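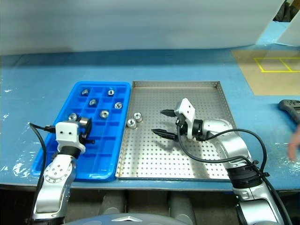 Turned metal parts in a blue compartment tray, one part per cell. Some lower cells are still empty.

Parts Trays, Bench 2
Stekham workshop gallery, November

Short cylindrical parts leave the lathe section with a finished surface that marks easily when two pieces touch. Divided trays replaced open bins on this bench for that reason. The page covers the small silver parts in the current order, 1,039 pieces, and the tray used to hold them between turning and inspection.

Notes on the tray

Body: bright blue plastic, rounded corners, raised rim. Thin dividers form rectangular cells in rows and columns.

Loading: one part to a cell. Parts may lie tilted; the gauge station does not depend on orientation.

Bench surface: blue, covered with a glossy film. Replace the film when it tears. Wrinkles are acceptable.

Handling: grip on the curved side, clear of the end faces. Helmi Väisänen keeps the inspection sheet. Rejects go back to Ville Ahonen with the tray number, and the cell is left open.

Batch size at inspection is 130 parts. Partly filled trays are accepted at the end of a shift and are topped up first the next morning.

Page maintained by Finbarr Nic Giolla.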